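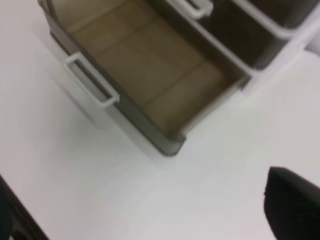
Drawer task paused at Trarana

The drawer-opening runs on the Nallholm arm were stopped in July after a grip force fault. On run 1,381 the fingers kept closing after they had hold of the handle, and the controller did not trip. The handle cracked at one end. No one was hurt.

Shiuli Bandara traced the fault to a force limit that reset to its default after a software update. The limit is now checked at startup. Dede Atinga asks that everyone stay outside the taped line until 6 clean test runs are logged.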